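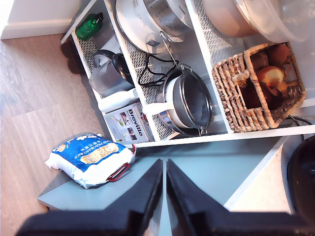 Bag of Thai fragrant rice with a red carrying handle.

Ticket 2344
Game: Hitine
Server: Stumarbridge
Category: Events and rewards
Status: Solved

Lantern Regatta badge missing after the fan party

Hi there, and thank you for reading this! I know you must be buried in tickets after the weekend we all just had. I was at the players' party on the Stumarbridge docks for the Lantern Regatta, and I had the best time (the costume parade went three laps because so many people turned up late and wanted to join in). I stayed for both boat races and the trivia, and I handed in my 300 paper lanterns to the harbor master before the closing fireworks. He took the lanterns, said his thank-you line, and then no badge. The quest just vanished from my book.

My character is a level 149 tidecaller. What I've tried so far:

Logged out and back in.
Switched to the Buto server and back again.
Emptied two rows of my backpack in case it was full.
Ran the file repair in the launcher, which found nothing wrong.
Talked to the harbor master again. He only says "Fair winds to you."

A friend in my guild turned in her lanterns on the Bashir server and got the badge right away, so I wonder if it's only our server. I don't mind waiting — I'd just love to have it before the September parade, as we're all planning to wear them.

Reply from Support

Hello, and thank you for such a thorough report! It sounds like a lovely party. I looked at your quest log and I can see the lanterns were turned in at 9:52 p.m., while the fireworks were loading. We've had several reports from the same server with times very close to that one, so your hunch was a good one.

Could you please check one thing for me? Open your badge page, choose the Seasonal tab, and set the filter to All. Some players have the badge but it's sitting under last year's regatta.

Reply from player

I checked the Seasonal tab with the filter on All, and then every other tab too while I was in there. I have last year's badge and the little anchor one, but nothing new. I did notice that the regatta title shows up when I hover over my name in the guild list, though I can't pick it from the menu. Maybe that helps?

Reply from Support

That helps a great deal, thank you! The title was granted and the badge item wasn't, so your reward got stuck halfway. I've reset the last step of the quest on your account. Please log out fully, wait for the launcher to close, and then visit the harbor master. You won't need to collect the lanterns again.

Reply from player

It worked! He gave me the badge and the title is in my menu now. I've told the rest of the guild to write in if theirs is missing — I hope that doesn't make your evening any longer. Thank you so much, and please go ahead and close this one.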